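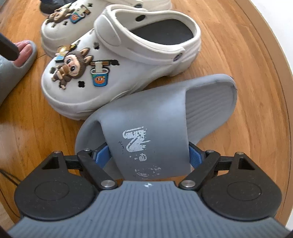 Managed retreat at Rinuncombe: reading the buyout terms

29 October 2023
Filed under: coast, adaptation

The council published the final terms for the Rinuncombe relocation scheme on Friday evening. I have now read all of it, including the annexes, and these are my notes. They follow on from the post in February about the erosion survey, and I won't repeat the survey method.

The scheme covers 88 properties on the seaward side of the lane, plus the chapel car park. Owners are offered a plot at Flelidwood, inland and well above the present flood line, or a cash payment. Tenants are dealt with in Annex C, which is a page and a half long.

Start with the line on the map. Eligibility depends on whether any part of the main building falls seaward of the projected cliff edge. Garages and outbuildings do not count. The projection takes the long-term average retreat rate and extends it in a straight line. I have a problem with this. The cliff is soft clay over sand, and it goes in slumps. You get several quiet years and then one wet winter takes out a section the length of a bus. An average over the whole period describes none of the years in it. The consultants, Bestix, do say so in their report, in the section on uncertainty, and they supply an upper and a lower line as well as the central one. The scheme uses the central line only. Neither of the others appears on the published map.

The effect is largest at the north end, where the drainage is poor. Between the central and upper lines there are houses that will get no offer in this round. Their owners can ask for a review once the cliff edge is within a set distance of the building. The distance is given in the terms as "to be confirmed".

Next, valuation. The payment is based on what the property would fetch if there were no erosion risk, less a deduction. The deduction is on a sliding scale tied to date of purchase, so that people who bought recently, with the risk known and the price already low, receive less. I think that is defensible. What I cannot find is how inherited houses are treated. If the date of inheritance counts as the date of purchase, a family that has been on the lane for three generations could be put in the lowest band. I have written to ask.

The plots at Flelidwood are a separate calculation. The site has outline permission and is 2,090 metres from the lane by road, measured from the bus shelter. The ground report is in Annex E and is fairly dull, which is good. Firm ground, low water table, one old field drain to be diverted. Sewerage is the weak point. The existing works can take 734 more people by the water company's figure, but the same headroom is already promised to another development on the far side of the village. Both cannot have all of it. The annex notes that talks are continuing.

On timing, there are 2 phases. The first takes the houses nearest the edge, and those owners have until the end of February to accept. The second opens when the first plots have services connected. No date is attached to that. Anyone in the second phase is being asked to plan a move without knowing which year it will be in, and meanwhile they can't sell and most can't get cover.

Demolition costs are met by the scheme. This is a change from the draft, where the owner paid and claimed back, and it is the biggest improvement in the document. Septic tanks are included too. Oil tanks are not mentioned.

A few smaller points for anyone reading along with the PDF. The table in Annex B uses "Na" for houses where no survey was done, and the same "Na" for houses where the survey found no movement. These are very different results and the key doesn't separate them. If yours says Na, ask which one it is. The page numbers in the contents are wrong after Annex C. The map scale is only correct if you print it at full size.

I walked the cliff path this morning from the slipway to the second stile. There is a fresh crack set back from the edge just past the bench, and it wasn't there when I last measured. I put in a peg on each side and will go back after the spring tides. The fence has been moved inland again, so the path now runs through the edge of the barley field. It was heavy going.

The drop-in session is in the village hall. Questions have to be sent in writing beforehand, and the address is on the back page of the terms. I have sent mine on inheritance, the upper line and the oil tanks, and will put the replies up when they come.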